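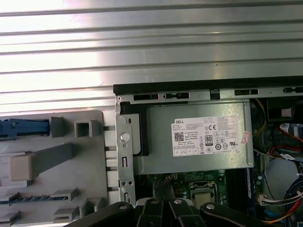
December 24, 2020

Got the old Dell open this morning. I had been putting it off since April, when it started shutting itself down in the middle of things. It got worse this month and yesterday it wouldn't start at all, so I cleared a space, found the screwdriver set and took the side off.

More dust than I expected. I took it outside in my coat and used up most of a can of air on it, then wiped the inside edges with a dry cloth. Cut my thumb on one of the metal edges - not deep, but it bled enough that I had to stop and find a bandage.

Oi-ling Yuen called at lunch. She fixes these at Stekton and thinks it is the power supply, going by what I told her. She said to write down everything on the label before ordering, because the plug ends vary and the case only takes one shape. The print is tiny. I copied it onto the back of an envelope with my reading glasses on and then went over it again to check.

She also said not to open the power supply itself, only to swap the whole thing. I wasn't going to.

Looked for a used one after that. A seller in Grestau has one for $12 plus shipping and another wants 400 for a complete machine, more than I want to spend on something that only holds photos and the tax files. Ordered the $12 one. It won't ship until after the holiday, so the computer stays open until then. I put the screws in a jar lid and taped the lid shut with a sandwich bag over it. Last time I lost 2 of them under the stove.

The drive should be fine, Oi-ling says. I would still like to see the photos come up before I believe it. If the new part works, first thing I do is copy them all.

Made soup in the afternoon and wrapped the last presents. Snow started after dark, light so far. Need to call Mom early tomorrow, and take the rolls out of the freezer tonight before bed.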